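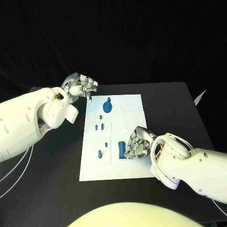 Amparo Bermúdez had a budget line before she had a machine. Wistetwood, the contract assembly shop where she runs operations, set aside money in June for what the spreadsheet called "flexible automation, one station," and left the rest to her. The shop builds small pump and valve units in short batches, and most of the labor goes into picking up a part and putting it where the drawing says. Trials are run on a white board marked with outlines, with blue test parts standing on it: pegs, a stepped post, a flanged disc, and a cylinder that is the largest of the lot. One hand can work on the cylinder while the other hangs over the top of the board with nothing in its grip. Bermúdez thinks about that second hand a lot. She is being asked to pay for it.

Single-arm stations are cheaper to buy, easier to guard and simpler to program. Wistetwood already owns one, which loads a drill press and has paid for itself. The argument for two arms is that a good part of the shop's work involves holding a housing with one hand while fitting something into it with the other. With one arm, that means a clamp, and each new product means a new clamp. Last year the shop spent money on 41 fixtures. Several were used for a single order and are now on a shelf in the tool room.

"The fixtures never showed up as an automation cost," Bermúdez says. "They were under tooling. Once I moved them over, the cheap option was less cheap."

She asked two suppliers for quotes. Aden offered to sell its system outright, with training and a year of support. Jostis would only lease, with service included and a fee for every new task its engineers set up. The monthly figure looked good until she multiplied the setup fee by the number of products Wistetwood changes in a year. Aden's price was higher at the start and lower by the end of the third year, provided the shop could do its own setup.

That condition took up most of the fall. Nina, the technician who looks after the drill press arm, spent 27 working days on the trial and kept a log of every hour. She recorded 188 hours in all. Less than half went to running parts. The remainder was spent on calibration, on adjusting the grip for different shapes, and on waiting for answers from support. Bermúdez put those hours into the plan at Nina's full rate, and then added a second technician's training, so that the station would not stop whenever Nina took a vacation.

The hands have their own line. Fingers with many joints can take hold of a short peg or a wide disc without a tool change, but they have more to wear out than a simple two-jaw gripper. Bermúdez asked both suppliers for a price list of finger parts and the delivery time for each one. Aden sent a list within the week. Jostis said parts were covered and did not give delivery times, even after she asked again.

She also budgeted for things that neither quote mentioned. The floor needs a new power drop. The safety review has to be paid for whether or not the station is approved. Trays must be made so that parts arrive in the same place each time, and the insurance company wants a letter. Together these came to $3,963 before the trays, a small sum next to the machine, but one that would have come out of the maintenance account if she had left it off.

The plan she has sent to the owners asks for one two-arm station, bought from Aden, to be placed on the valve line for a year. It sets a target for hours run per week and names the point at which the shop should sell the unit and go back to clamps. It does not assume any cut in staff. Two assemblers are due to retire, and the shop has had trouble filling benches as it is.

The owners have asked her for one more figure, the resale value after three years. Neither supplier would put a number in writing. For now she has entered zero.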